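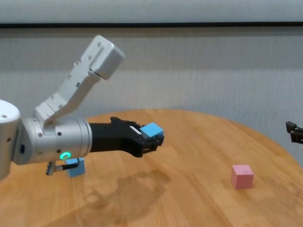
The case for the plain blue block

Every November the toy catalogues arrive, and every November I read them the way other people read the property pages. This year's heaviest comes from Gilora, which will sell you a wooden castle with 311 pieces and a drawbridge. I'm sure it is lovely. I'm also sure that by the new year 2 of those pieces will be under the fridge, and one will be the drawbridge.

My own loyalties lie with the block. It has six sides, most of them interchangeable, and comes with no instructions. Put one on a table and you have a block on a table. Put another on top and you have architecture.

Prastthorpe, where I grew up, had a toy library above the shoe shop, and its block box was the only thing never out on loan, mainly because it took two adults to get it down the stairs. There were said to be 2,000 in it. The red ones went first, then the yellow. Blue was what you got if you came late, and I always came late, so I built blue garages, blue churches and a blue hospital with no way in.

A round table is the proper place for all this. Square ones encourage walls along the edge. A round one makes you start somewhere in the middle and work out, and it has no corners at forehead height. Varnish helps a sliding block along nicely, though it does the same for a collapsing one.
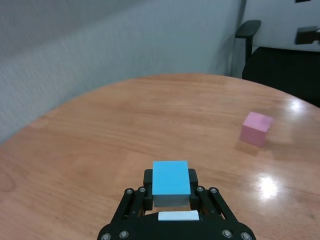 What to buy, if you must

Prekik does a bag of plain cubes that feel right in the hand and make a decent clack. Agyeman's are handsomer, with a softer edge, but arrive in a fitted tray that demands to be repacked in order, and I have a life to lead. Avoid anything with letters on. Someone will spell something — usually at Christmas, usually in front of an aunt.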